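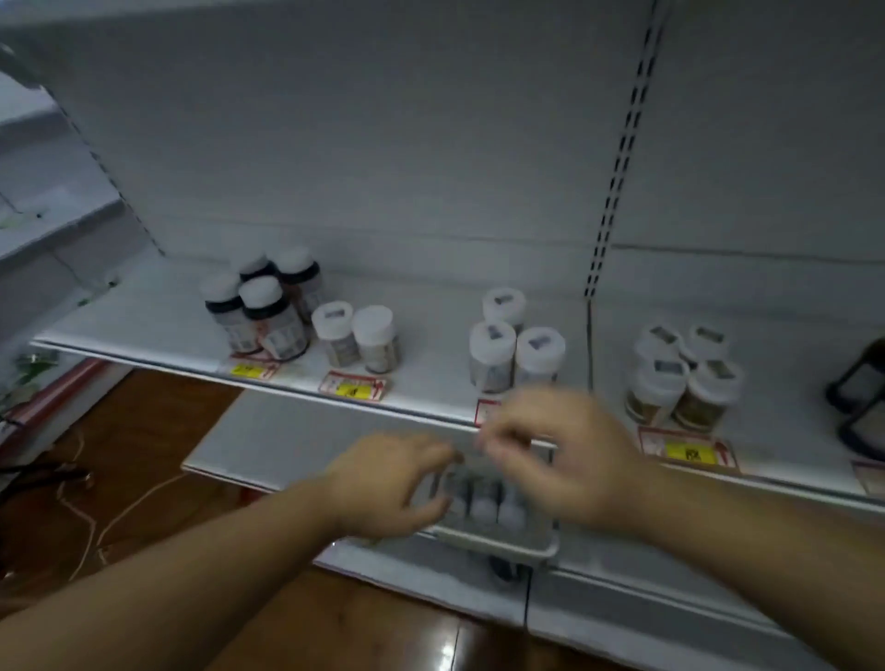

How to Submit Written Testimony to a Legislative Committee

Residents may take part in the work of the Bralesden State Assembly without traveling to the capitol. Any person who lives, works, or owns property in the state may send written testimony on a bill that has been scheduled for a public hearing. The steps that follow apply to all standing committees of both chambers. Separate rules govern testimony on redistricting plans and on nominations.

Before You Begin

You will need the bill number, the name of the committee, and the time of the hearing. All three appear on the hearing notice, which the committee clerk posts at least 7 calendar days before a bill is heard. Notices are listed by committee on the Assembly website and are displayed on paper outside the clerk's office in the Sulberg Building.

If a bill has been introduced but has no hearing notice, the committee cannot yet accept testimony on it. You may write to your own representative or senator in the meantime. Letters sent to a member's office are correspondence and do not become part of the hearing record.

Step 1. Confirm the current version of the bill

Bills are often amended between introduction and hearing. Open the bill page and check the version letter printed after the number. House Bill 342, for instance, becomes House Bill 342-A once a first set of amendments is adopted. Testimony that refers to a section no longer in the bill will still be accepted, but members may have difficulty following it.

A summary prepared by legislative staff is attached to most bills. The summary is a useful starting point and has no legal force. Where the summary and the bill text differ, rely on the text.

Step 2. State your position

The first line of your testimony should give the bill number and one of the following positions: in support, in opposition, or neutral with comments. Clerks sort testimony by this line when they prepare the members' packets. If you support one part of a bill and oppose another, choose "neutral with comments" and explain your views in the body.

If you are writing for an organization, name it on the second line and give your title. By submitting in its name, you confirm that you have authority to do so. Employees of state agencies who write as private residents should leave out their titles and should use a personal email address.

Step 3. Write the body

Keep the text to 2 pages in 12-point type, with ordinary margins. Attachments such as tables, maps, or studies do not count toward the limit but must be sent in the same file.

Explain how the bill would affect you, your household, your business, or your town. Cite the section you are discussing. If you would like the wording changed, quote the present wording and then give the wording you propose – members and drafting attorneys can act on a specific request much more readily than on a general one.

Address your remarks to the chair and members of the committee. Do not comment on the motives of individual lawmakers or of other witnesses. The chair may decline to enter into the record testimony that contains threats or obscene language. Strong disagreement with a bill is not a ground for refusal.

Step 4. Remove private information

Written testimony is a public record. It is posted online with your name and town and remains there after the session ends. Leave out your street address, telephone number, medical record numbers, and the names of any minor children. The submission form asks for your address in order to confirm your legislative district; that field is not published.

Testimony that concerns a protective order or a sealed court case should be discussed with the clerk before it is sent.

Step 5. Submit the file

Testimony is filed through Trarneo, the Assembly's online hearing system. No account is needed.

1. Select the committee and then the hearing.
2. Choose the bill from the agenda list. A separate submission is required for each bill.
3. Enter your name, town, and position.
4. Attach one file in PDF format, or paste your text into the box.
5. Enter the code sent to your email address and select Submit.

A receipt number will appear on the screen. Keep it until you have seen your testimony posted. If no receipt appears, the filing was not completed.

Paper copies may be delivered to the clerk's office or to the district service counter in Paju. They must be received by the same deadline as electronic filings. A postmark is not sufficient.

Deadlines

Testimony received by 5:00 p.m. on the day before the hearing is included in the members' packets. Testimony received later, up to the time the chair closes the record, is posted online but may not be read before a vote. During May, when the chambers work under end-of-session rules, a chair may shorten these periods. Any change is stated at the top of the hearing notice.

Corrections and Withdrawals

To correct an error, file a new version and write "Corrected" on the first line, after the bill number. The earlier version stays in the record. Testimony may be withdrawn only before it is posted. Send the receipt number and a short written request to Lies Smits, Committee Records, at the clerk's office.

Related pages: Speaking at a Public Hearing; Finding Your Legislative District; Requesting an Interpreter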